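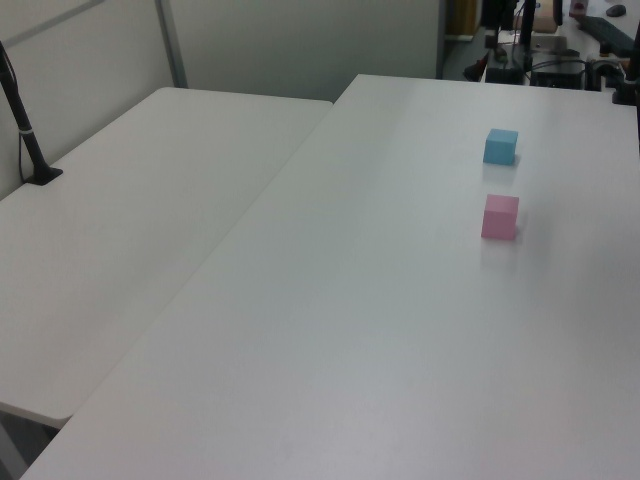 A light blue foam cube and a pink one on a white table.

When Beston moved its ordering system online last June, the firm had 53 staff and a stockroom run almost entirely from paper. Orders for door hinges, brackets and shelf fittings came in by phone or fax, were written on a pad, and went down a flight of stairs to the warehouse in Hutilham. A copy went into a filing cabinet. If a customer rang to ask where a delivery had got to, somebody went and looked.

Noboru Hirose joined as operations manager the year before the change. He had come from a larger wholesaler and expected to spend his first months choosing software. He spent them reading order pads.

"I wanted to know what people wrote in the margins," he says. "There was a lot in the margins. Which gate to use, who to ask for, don't send before ten. None of that had a box on the form."

The company looked at three systems and paid for one, a stock and ordering package called Moussa. The first year's licence came to £3,195, with a further £1,195 for moving the customer records across. Hirose had put aside more than that for training and used nearly all of it. Two people from the sales desk were taken off the phones for a fortnight to check addresses. They found 185 accounts that were duplicates or belonged to businesses that had closed.

Not all of it went well. The handheld scanners lost their connection at the back of the warehouse, and for most of the summer pickers walked to the loading bay to send their counts. A second wireless point fixed that in the end. The customer website was slower to catch on. Several of the older trade accounts tried it once and went back to the phone, and Beston has kept two lines open for them.

The sales desk has changed most. Staff used to spend the first hour of the morning typing up overnight faxes for the accounts department. That hour now goes on ringing customers whose orders have dropped off, a job that was previously done when there was time, usually in the week before Christmas.

The branch at Stomelow is next. It is smaller, with its own price list and its own way of numbering parts, and the two lists have to be matched before anything can be switched over. Hirose has set 14 February 2024 as the date for the first full stock count there under the new system. The paper pads will stay in use alongside it for a month.

He is in no hurry to buy anything else. Suppliers ring most weeks offering forecasting tools and automatic reordering, and he asks them to send something in writing. The filing cabinet is still in the office at Hutilham, with the last three years of orders in it. The auditors want those kept until the accounts are signed off.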